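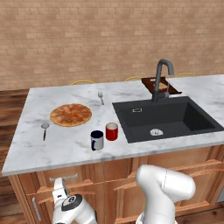

Is the Stendora open day worth going to if you only play Bradis now and then?
I'd say go, as long as you're happy to queue and you book the raid playtest before anything else.

I've been playing Bradis on and off since the second expansion, mostly a healer, mostly badly, so when the studio put open day tickets up I didn't think I'd get one. I did! It was February, it was raining sideways, and I got to the Breraton building at twenty past nine with a soggy printout and one glove. Doors were meant to open at half past. They opened at ten to ten, but somebody came along the line handing out the item codes early, so we all stood there typing them into our phones and comparing cloaks (mine came out green, which I'm pleased with).

You get a wristband at the desk and a slot for the tour. I was in the second group with Zahira Liem, who I've healed for years and had met in person exactly once. Our guide was Ilham Wattimena from the encounter team. He talks very fast and clearly loves dragons. He took us up to the floor where the dungeons get made and showed us an early version of the Drowned Foundry, all grey blocks and no textures, with the boss as a big capsule sliding about. Then he flicked to the finished one and you could see how little of the layout had changed. The staircase everyone falls off was there from the first week. He says they've talked about putting a railing on it and decided against it, and there was some booing, most of it friendly.

The sound room was my favourite bit of the tour. It's tiny, so we went in a few at a time. Marlina Tarigan played us the noise of the frost wolves and then the separate layers that go into it, one of which is her own voice slowed right down. She let Zahira have a go at the mic. Zahira's wolf was mostly giggling.

Now the playtest, which is what I'd really come for. They're trying out a new siege event, where a town gets attacked in waves and you hold the gates until the timer runs out. It's for groups of 8, and they scale your character up so it doesn't matter what level you are at home. We got put with six strangers from three different servers. Nobody wanted to tank, so Herman Hidayat (off the forums, if you read the guides section) said he'd do it on a class he'd never touched. We lost the north gate almost straight away. On the second try we got to wave 10 and then the catapults turned up and I was looking at my hotbar when I should have been looking at the floor. So that was me flat on my back while Zahira shouted.

I like it, though. The waves come quickly and there's always something to do as a healer, which I can't say for the last event. My grumble is the repair mechanic. You have to stand still at the gate for ages holding a key down, and whoever gets stuck with that job isn't playing much of anything. I wrote that on the feedback form, and the man next to me was writing the same thing in capitals.

Talk of the day was the afternoon session with Nabila Lubis, on how the economy works. I nearly skipped it for the merch table and I'm glad I didn't. She went through why ore prices went daft last autumn, and put up a chart where a single guild had 1,170 stacks of the stuff sitting in the bank. She wouldn't say which guild. Half the room seemed to have a theory. She also confirmed that crafting orders will work across servers, with no date given, however many ways people asked her.

A few practical bits. The nearest car park is the Govindasamy one behind the station, and it was full by the time I left for lunch. Food inside was sandwiches and crisps and there weren't many veggie ones. The merch table only takes cards. Tickets were 11 pounds, and you get the cloak code and a pin with that. Bring headphones if you're fussy, the playtest ones are a bit crackly on the left side.

Zahira and I are both queuing for the siege when it reaches the test server, and Herman says he'll tank again if somebody else does the gates.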